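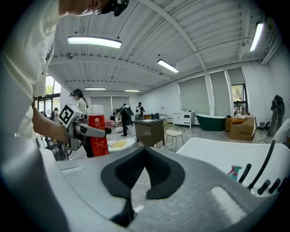 How Do Bees Make Wax?

Bees are famous for honey, but have you ever wondered where they keep it? They can't pop down to the shops for a jar! Honey bees build their own storage, and they make the building material with their own bodies. It's called beeswax, and it is seriously clever stuff.

Wax from a tummy

The bees that make wax are young worker bees, all of them female. On the underside of a worker's abdomen (that's the back part of her body) there are eight tiny wax glands, in four pairs. A gland is a part of the body that makes something useful. You have glands too — yours make sweat, spit and tears.

To get her wax glands going, a worker needs to eat plenty of honey. Her body turns the sugar into liquid wax, which oozes out and hardens into thin little flakes called scales. Each scale is smaller than the head of a pin and almost as clear as glass. It takes hundreds and hundreds of them to weigh as much as a paper clip!

Chew, chew, chew

A scale isn't ready to build with yet. The bee pulls it off with her back legs, passes it forward to her mouth and starts chewing. Chewing mixes the wax with her spit and makes it soft and squishy, a bit like plasticine when you've been rolling it in your hands. Then she presses it into place and another bee comes along and shapes it some more.

While they're building, bees often hang on to each other's legs and make long living chains. Beekeepers call this festooning. Scientists still aren't completely sure why they do it, so if you like a good mystery, there's one for you.

Why six sides?

Have a close look at a piece of honeycomb and you'll see it's made of little rooms called cells. Each cell has six sides, so its shape is a hexagon. Why not circles? Try this. Put a handful of ten cent coins flat on the table and push them together as tightly as you can. See the gaps? In a honeycomb, those gaps would be wasted space, or they'd have to be filled up with extra wax. Hexagons fit together with no gaps at all.

Squares and triangles fit together too, but you need more wall to fence off the same amount of room. Wax takes a lot of honey to make, so bees do best with the shape that uses the least of it. Pretty good maths for an insect with a brain the size of a sesame seed!

The cells also tilt up a little towards the opening, which helps stop the runny nectar from dribbling out.

What goes in the cells?

All sorts of things. Some cells hold honey, and when it's ready the bees seal each one with a thin wax lid. Some are packed with pollen in yellow, orange or even purple, depending on the flowers. Others are nurseries where the queen lays her eggs, one to a cell.

New comb is nearly white. As the bees walk over it and use it year after year, it turns yellow, then brown, and very old comb can be almost black.

Keeping it just right

Wax goes soft when it gets hot and brittle when it gets cold. That matters a lot on an Australian summer's day! If the hive heats up, bees collect water, spread it around inside and fan their wings like mad, and the air cools down as the water dries. In winter they bunch together and shiver their flight muscles to keep warm. Beeswax doesn't melt until it's well over 60 degrees, but comb full of heavy honey can sag long before that.

How people use it

People have been using beeswax for thousands of years. It goes into candles, lip balm, furniture polish, crayons and those wraps that keep your sandwich fresh. Some cheeses get a coat of wax as well. Beekeepers collect a lot of theirs by slicing the lids off the honey cells, melting them down and straining out the bits.

Try it yourself: the coin and straw test

You will need 30 paper straws, scissors, sticky tape and a rubber band.

1. Cut the straws in half so they are all the same length.
2. Bunch them together and hold them with the rubber band.
3. Look at the ends. Can you see the gaps between the circles?
4. Now squeeze the bunch gently from all sides and look again. What shapes are the straws turning into?
5. Tape the bunch together and stand it on its end. Put a book on top. Is it stronger than you expected?

Words to know

Abdomen: the back part of an insect's body
Cell: one little room in a honeycomb
Gland: a body part that makes something useful
Hexagon: a shape with six sides
Scale: a thin flake of new wax

Page last updated 2/19/23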